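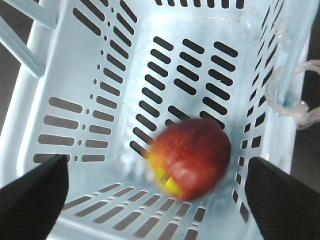
I have spent most of March on the question of when to let go.

It sounds like the kind of thing you'd pay a counsellor for, but in my case it's a function called should_release(), and until last week it was four lines long and wrong in all of them. It now runs to a page and a half and is wrong less often, and I'm told this is what progress looks like.

Some background for anyone who wandered in from the sourdough posts. At Fernside we write the software that sits between "a camera can see some fruit" and "the fruit is in the basket". The people at Nadico look after the arm and its motors. I get the bit in the middle, where every problem is somebody else's fault until about four in the afternoon and then it's mine. The planner is called Usara, after a name that was already on the repository when I joined and which I've never managed to trace.

Picking things up gets all the glory. There are papers on it, with lovely diagrams of arrows pointing into objects. Putting things down is generally covered in one sentence near the end, and the sentence is "the gripper then opens". Mine then opened as well. It opened at the top of the basket, over the rim, because that was where the planner had been told the goal was, and the planner is nothing if not obedient.

The first version of the release check asked one question: is the gripper inside a box drawn around the basket? The box had been measured properly. Unfortunately it included all the air up to and slightly above the rim, so as far as Usara was concerned an apple dropped from the full height of the basket was an apple delivered. I had a success rate I was rather proud of. Then Fadime Öztürkmen came past, watched two runs with her coat still on, and asked whether I was grading the robot on bowling.

So, version two. Go lower before opening. Easy enough to type, except that going lower means knowing where the floor is, and the floor of this basket is mostly holes. If you have never pointed a depth sensor at a slotted basket, I can recommend it as a cure for confidence. Some of the points land on the blue plastic, some go straight through the slots and land on the dark surface underneath, and a fair few land in between, at a depth where there is nothing at all. The sensor has seen two things, couldn't decide and split the difference. Fit a plane to that lot and you get a floor that sits somewhere below the real one, at a jaunty angle. The controller then heads for it in good faith.

I tried the respectable fixes. A median filter helped in the middle and made a mess near the walls, which are slotted too. I tried throwing out any point whose neighbours disagreed with it, and threw out the basket. On the Wednesday I wrote a rather elegant thing that looked for the spacing of the slots and used it to work out the plane. It worked nicely until I moved the basket a bit, and then it found the same pattern on the side wall and announced that the floor was vertical. I've kept the branch. I don't know why.

What we've ended up with is a good deal stupider. We take the colour image first, pick out whatever is pale blue, and only trust depth points well inside those patches, a few pixels in from any edge. Everything else gets ignored, including most of the data I'd been so carefully cleaning. Then we fit the plane to what's left and check that it's lower than the rim and not standing on end. If the check fails, the arm stops and waits for a human being, who is me.

The smudges on the plastic don't bother it. The crumpled clear plastic looped over the rim does, slightly, as clear plastic bothers every depth sensor ever built, but it's on the wall side and gets dropped with the edges. I've left it on there. If the thing only works with a spotless basket I'd like to find out at my desk.

Then there's timing. The old code sent the open command and immediately wrote "released" in the log. Opening takes time, though, and the fruit has views of its own. So should_release() now has a friend called has_released(), which waits for the fingers to report that they're wide and then looks at the wrist image to see whether there's still something round and red between them. The first time I ran it, it said no every time. I spent a whole morning on that before I grasped that an apple on the floor of the basket is, from the wrist camera, also something round and red between the fingers. The camera looks straight down past them. Of course it does.

The current fix is to compare size. An apple in the grip is close to the lens and big, and an apple on the floor is further off and smaller. If the patch shrinks when the fingers open, it has gone. If it shrinks and is also smeary, it may be on the move, so we wait for the next few frames to agree with one another before the arm pulls out. The wait is 800 milliseconds at most. Fadime thinks that's too long. She's probably right, but I've seen what happens at 300 and I'd like a quiet spring.

I replayed the whole lot against our old logs, 1142 placements from before any of this. The new check disagreed with the old label on 342 of them. I haven't been through them all, and I'm not going to pretend the new one is right each time. The ones I have looked at are mostly early releases that happened to end well, and a few where the arm had been marked as successful while still holding the apple, waving it gently over the basket like a man who's forgotten why he came into the kitchen.

Still to do: the plane fit assumes an empty floor, so the second apple is going to be interesting. Phùng, the simulator we test against, has a basket with a solid bottom, so it thinks everything I've done this month is pointless. Someone needs to model the slots. I've put a ticket in and assigned it to the team, so I should be seeing it again by Friday.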